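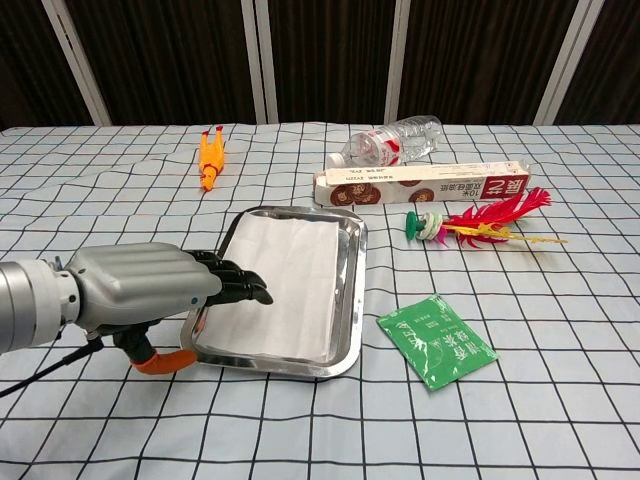

不锈钢方盘，盘底垫一张白纸，下面是格子桌布

Muris 布艺去渍套装使用评测

家里有一张浅米色的三人布沙发，用了六年，扶手和坐垫上的渍一层叠一层。去年冬天请人上门洗过一次，效果可以，但是价钱不低，而且沙发要晾两天不能坐。今年二月我买了这套 Muris，想试试平时的小块污渍能不能自己处理掉。到现在用完了一瓶半，写一下情况。

套装里有什么

一瓶300毫升的去渍液，一瓶小一些的除味喷雾，一把软毛刷，两块白色吸水布，一张折起来的说明书。没有手套。去渍液是无色的，带一点柑橘味，闻得出来但不冲。除味喷雾几乎没有味道。刷子的毛比牙刷硬一点，比洗鞋刷软很多，手柄是弧形的，握着舒服，只是偏短，手大的人小指会没地方放。

瓶子用的是扳机喷头，有喷雾和泡沫两档，转一下前面的小盖切换。泡沫档我用得多，液体不会一下子渗到海绵里去。喷雾档出液不太均匀，前两下经常是一条线，最好先对着水池按两下再往布面上喷。

说明书的写法

说明书是翻译过来的，有几处读着别扭，比如“请由外而内地安抚污渍”，应该是“按压”。步骤本身没有错：先吸掉多余的液体，在不显眼的地方试色，喷，等，按压，再用清水擦一遍。等待时间写的是三到五分钟，我的经验是新渍三分钟够了，老渍五分钟不够。

试色这一步不要省。我是在沙发背后靠墙的那一面试的，喷了一小块，隔夜看没有变化才往前面用。后来帮同事 Eun-ji Nam 弄她家的餐椅，墨绿色的绒布，试色的地方干了以后颜色浅了一点点，侧着光才看得出来，她就决定不用了。所以深色绒布我不建议。

分种类说结果

茶渍。坐垫右侧有一片，时间不超过一个月。泡沫喷一遍，等三分钟，白布按压，布上能看到黄色。第二遍以后基本看不见了。干透以后再看，没有返上来。

咖啡加奶。比茶渍麻烦，第一遍按下去颜色淡了，干了以后边缘出现一圈浅黄印。我又从外圈往里做了一遍，圈没有了。估计是第一次水喷多了，中间的东西被带到了边上。后来凡是超过一个硬币大的渍，我都从外圈开始。

油渍。扶手上有一块，是吃炸鸡蹭的，另外还有常年手靠出来的发黑的一片。炸鸡那块去得干净，两遍。手靠的那一片做了四遍，从深灰变成浅灰，还在。这种陈年的皮脂混着灰，我觉得不能指望一瓶喷剂，要彻底还是得上机器抽洗。

红酒。没有在沙发上试，舍不得。拿了一块剪下来的同款备用布，滴上红酒，一半放十分钟处理，一半放到第二天处理。十分钟的那半完全去掉了。隔夜的那半留下淡淡的灰紫色，再做两遍也是那样。

圆珠笔。去不掉，还晕开了。包装上也没有说能去墨水，这个不算它的问题。我用酒精棉签一点一点沾，弄掉了大半。

宠物尿渍。我家没有宠物，这一条是邻居 Kastriot Dumitrescu 试的，他家猫在地毯上尿过几次，短绒的羊毛混纺毯。他说渍的颜色去得可以，味道当天没有了，过了几天下雨潮气一重，又能闻到一点。他再用除味喷雾连着喷了三个晚上，之后没再提过。羊毛地毯能不能用，说明书上写的是“多数羊毛织物适用，请先测试”，他试过没事，别家的毯子我不敢保证。

除味喷雾

单独说一下这瓶。我用在沙发坐垫和玄关的小地毯上，做完清洁以后喷薄薄一层，自然晾干。火锅味、油烟味有用，第二天进门闻不到了。烟味效果一般，有一次朋友来家里抽了一晚上烟，喷完还是有，开窗两天才散。它不是香水型的，不会留下别的味道，这点我喜欢。

缺点是量太少，整张沙发喷一遍要用掉小半瓶，而且没有单卖的补充装，要买只能再买一整套。

和以前用过的比

之前用过 Liver 的地毯泡沫，罐装的，按下去出一大团，干了以后用吸尘器吸走。大面积的地毯用 Liver 更快，20分钟能做完客厅那块毯子，Muris 做同样的面积手会酸，液也不够。但 Liver 在沙发上容易留白粉，缝线里尤其难吸，我后来就只用在地上。

还用过 Vukčević 的浓缩液，要自己兑水，1比13。便宜，一瓶能用很久，去油也强。问题是兑浓了布面发硬发黏，容易再沾灰，我头两次就是这样，又用清水擦了好几遍才恢复。怕麻烦的人还是用现成的好。

三样放在一起，日常沙发上的小渍我会拿 Muris，地毯大面积拿 Liver，厨房的布垫子拿 Vukčević。

几个使用上的小事

刷子用完要马上冲，绒毛和泡沫一起干在刷毛根部很难弄出来。我第一次放了一夜，第二天拿牙签挑的。

吸水布是白的，方便看渍有没有被带出来，洗衣机洗过几次没有变形，边上有一块开了线。布不够用的话可以拿旧的白毛巾代替，不要用有颜色的，会染。

最后那遍清水不要省。我偷懒过一回，只喷和按压，没有过水，过了一个星期那一块比旁边黑，是残留的清洁剂粘灰了。

做完以后用风扇吹，不要用吹风机热风。坐垫厚的话表面干了里面还是潮的，晚上做、第二天下午再坐比较稳妥。

喷头漏过一次，是放倒在柜子里造成的，站着放就没有再漏。

购买和售后

我是在 Flondonness 的网店买的，到货时外盒压扁了一个角，瓶子没破。第二次买的那套少了一块吸水布，联系客服，发了照片过去，隔天补寄了一块，没有多问什么。保质期印在瓶底，字很小，开封后建议一年内用完。

适合谁

家里是浅色布沙发，有小孩或者常在沙发上吃东西，渍刚弄上去就会处理的人，买一套放着有用。渍已经放了几年，或者整张沙发都发灰，这套帮不了多少，请人来洗更省事。真皮、麂皮、真丝说明书上都写了不能用，我也没有试。深色绒布前面说过了。

第二瓶还剩一半，用完了去渍液应该会再买，如果到时候除味喷雾有单卖的就更好。手靠的那一片灰印，打算等天热了再找人上门抽洗一次，洗完看看颜色能回到什么程度，到时候在这篇下面补。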